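An afternoon at the Lui open house in Clivonville

My sister has been asking me for years when she can buy a machine that will put the kids' stuff away, and since I am the one in the family who reads the manuals, I'm expected to have an answer. So when I saw that Lui was opening its workshop to visitors on 22 April 2021, I packed a sandwich and made the drive over from Itcombe (longer than it looks on the map, and do not trust the signs after the bridge). I came home with a free pencil, a sore neck and a better idea of where things stand.

You go in past the offices, along a hallway that smells of floor wax, and then into the long room where the work is done. We went around in groups of 8, which was a nice size. Everybody could get up close and nobody had to shout. Our guide was Chun-hung Yu, a patient man with a very soft voice, and he started by telling us that the project we'd come to see, which they call Peseten, is about tidying. Pick a thing up, put it where it belongs, pick up the next thing. I liked him right away for not promising us a butler.

The cell is smaller than I expected, a tiled corner with two arms at the front of it, a wire basket on the back wall, a red bin, and the sort of odds and ends that collect on any family's table. There's a clock on its back and a toy pig in a striped shirt, which of course was the thing all of us pointed at first. 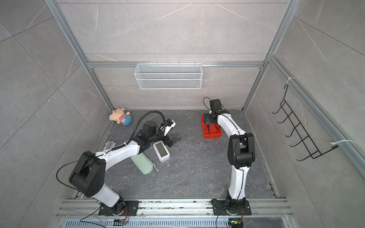
Chun-hung Yu thought we would be surprised by which things are hard. A box is easy, he said, and people always clap for the box, but give the arm a sock or a bag with a strap and it has to make up its mind all over again every time, and that is where most of their days go.

I thought about that a good deal while I stood there, leaning on the rail. At home I clear the kitchen table without looking, with the radio on and half my mind on supper. My hands know a mug from a banana. A machine has to work all that out from what its cameras tell it, and then it has to decide how hard to squeeze, and then there's the matter of where the thing should go, which in my house is a subject that two grown adults can't agree on.

The part I found most interesting was the tools. My late father ran a repair shop and he had one rule, that every tool goes home at the end of the day, and every evening some tool didn't. So I asked more than my share of questions about screwdrivers. A long thin thing with a fat handle is awkward, it seems. Hold it in the wrong place and it wants to swing, and once it's over the bin you still have to think about the end that sticks out. 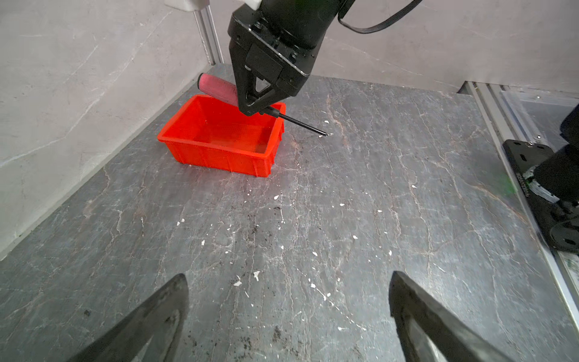

Would it be any use in a small repair shop today? For sorting a few known tools on a clear bench, with a person nearby, I'd say it could earn its keep, but for a real shop at closing time it's still a long way off.

That was my own view, mind you, and a man in our group who does his own cabinet work felt I was being too generous. He figured he could have the whole bench cleared in the time it takes an arm to make one careful trip. I expect he's right. Then again, he also admitted that he doesn't clear his bench, and there's something to be said for a slow helper that keeps at it after you've gone in to eat.

We had coffee at the halfway point, and very good ginger cookies, and I got talking with two teachers who want to bring their class in September. Lui takes school groups if you write ahead. Children under 7 have to stay behind the yellow line, and I'd keep a hand on the older ones too.

After the coffee we were allowed back for a second look, and I went straight to the tool work again. I'm glad I did, as it was quieter then and I could stand as long as I pleased.
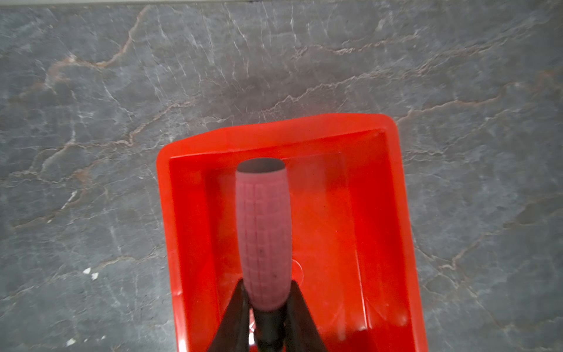
A pink grip held over the red tray.

So what do I tell my sister? Not this year, and I wouldn't hold a place for one in the new kitchen either. Laundry, dishes and the stairs are all harder than what I saw, and what I saw was plenty hard. But I'd happily go again, and I've put my name down for the fall visit. Parking is free behind the building, the restrooms are by the front desk, and the doors close at 8, though they start stacking the chairs well before that.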